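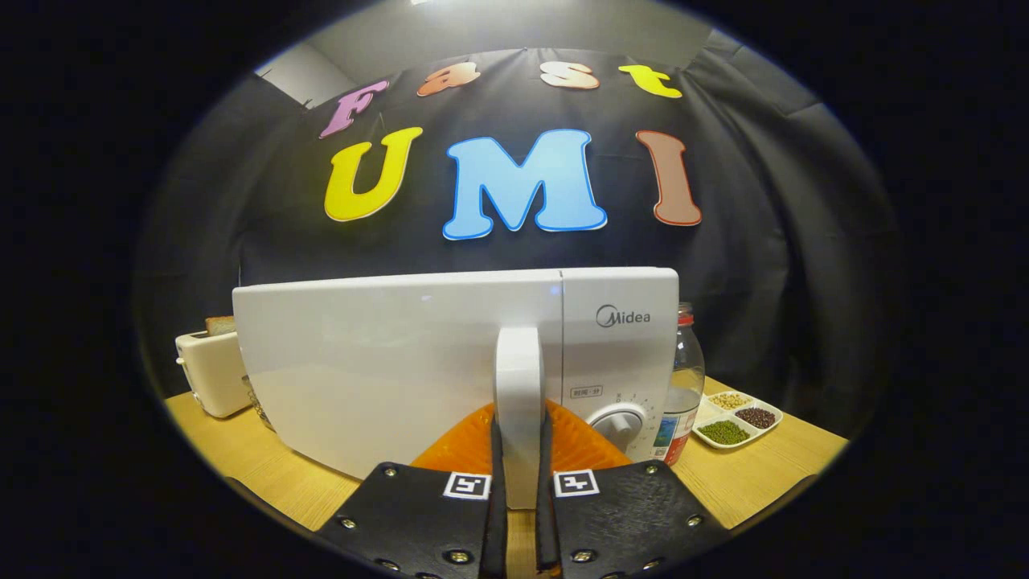 Break room microwave, Lightfoot Arena

Brevbridge Hockey Fans > Game Talk > Festmont at Brevbridge, postgame

netfront_gary
2-1 final. Two points is two points but I don't know how many more of these third periods I can sit through. We had one shot in the last twelve minutes. Likon stood on his head again and that's the whole story.

bluelinebetty
I didn't mind it. They had a lead on the second night of a back-to-back and they protected it. Festmont was shooting from the outside most of the period. The only real chance was the one off the post.

netfront_gary
The post, the breakaway, and the scramble with the goalie down. That's three.

bluelinebetty
The breakaway was in the second.

oldbarn77
Gary is right about the shots though. Same thing happened twice in December and we lost both. You can't ice the puck five times and call it a system.

section_twelve
Was anyone else there? Attendance was announced at 400 and I would have said 300. Upper rows on the visitor side had hardly a soul in them. Bad roads, I guess.

Marjorie Bainbridge
I was there, working the merchandise table. The announced number is tickets sold, so season seats count even when people stay home. It has been done that way as long as I've helped out.

section_twelve
Thanks Marjorie, that makes sense.

thirdpairing
Can we talk about the power play? 0 for 4. The second unit never got set up. I'd put Likon's brother on the half wall and leave him there. He's the only one who can make the cross-ice pass.

oldbarn77
He's also the one who gave it away on the shorthanded goal.

thirdpairing
He did – and I'd still play him there. The other option is dumping it in and changing, and we've seen how that goes.

bluelinebetty
I'd rather see the first unit stay out for ninety seconds. They had good looks on the first one.

netfront_gary
No to ninety seconds. Those guys were gassed by the second intermission as it was. Put a big body in front and shoot.

oldbarn77
You say that every week.

netfront_gary
And every week they don't do it.

section_twelve
Does anyone know if the next home game is still the early start? The schedule page says one thing and the ticket page says another.

Marjorie Bainbridge
Early start. Doors open an hour before. The ticket page is the correct one.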